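4. Working near the arms: table and floor rules

Applies to all two-arm stations at Jillton. Read before power on. Questions to Floor Vanhove.

4.1 Before you start

1. E-stop in reach. Press it, check the arms drop out of enable, reset.
2. Speed limit at 20 percent for any new task. Stays there for the first 10 runs, no exceptions.
3. Walk round the table once. Look for cables hanging in loops under the joints. Move each joint by hand through its range and watch the slack. If a loop can reach a table leg or a bag, re-tie it.
4. Boards and trays that stick out past the table edge count as part of the work area. Add them to the keep-out map or push them back.

NOTE: Stuff stored under the table is allowed but keep it behind the front legs. Bag handles tucked in.

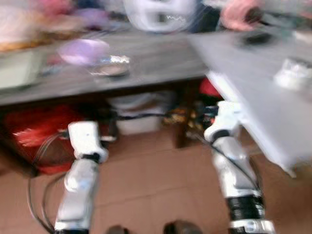

5. Head camera check. Turn the head at task speed and look at the feed. If you cant make out the edge of the table, slow the head down before you touch the arm speed.
6. Shiny items (foil, metal dishes) can throw off depth. Run them once with the grippers open and no contact.

CAUTION: Nobody leans over the table while the arms are enabled. Hands stay 15 inches back. This includes "just moving the bowl".

4.2 After a stop

7. Write down the joint and the time. Then clear the fault, not teh other way around.
8. Two stops on the same joint, tag it out and call Berwyn Humphreys.

Hallico Station Guide, rev. January 8, 2021 | Contact: Hallico support desk, Jillton | Back to top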